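Holiday Staffing and Shift Work — Session 5 notes
Instructor: Ferhat Dağdelen
Room changed, check the door before you sit down

Picking up where we stopped Tuesday. Who works the holidays in a 24-hour service, and how that gets decided. Fire, ambulance, dispatch, hospital wards, all have the same basic problem. The day has to be covered and most people want it off.

Three ways of doing it, from the reading:

Straight seniority. Longest-serving picks first. Simple, easy to defend, everybody knows where they stand. New hires get every holiday for years. Harham station ran it this way with 29 on the roster.

Fixed rotation. The calendar decides. If your platoon is on, you're on. Feels fair over a long stretch, feels terrible the year it lands on you twice in a row.

Bidding or points. You get 50 points a year and spend them on days you want off. Putden tried it. People hoarded, then all bid on the same weekend in December. See Saraç chapter, the table near the end.

Trades sit on top of all three. Most stations allow them, with a signature from the officer in charge. Keep the terms apart: a swap is shift for shift, a cover is a favor owed. The second kind is where the arguments come from.

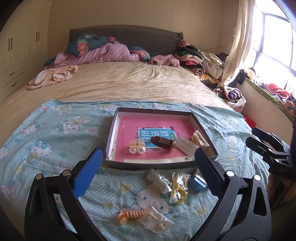
ROSUVDEN, November — Cengiz Saraç's visit, my notes typed up quick so excuse the gaps.

He spent 21 years on shift, now does rosters for the Taşdemir district. Main point: publish early. His crews get the holiday list in spring and complaints dropped by about half. Same list, same people stuck working it. They just had time to plan the family dinner for another day.

Second point, meals. Crew on duty cooks together, families invited if the station allows it. Tones go off in the middle of it, food goes back in the oven. He thinks this matters more than the holiday pay does. Some of you disagreed, good, put it in the paper.

Also asked about new parents and late pregnancy at home. No written rule in his district, handled by trades. We talked about wether that should be policy. Left it open.

For next time:
Read Saraç, second half
Bring one real roster, names blacked out
One page on which of the three systems you would chose for a small station, and who loses under it

Papers by 5 at my office, under the door is fine.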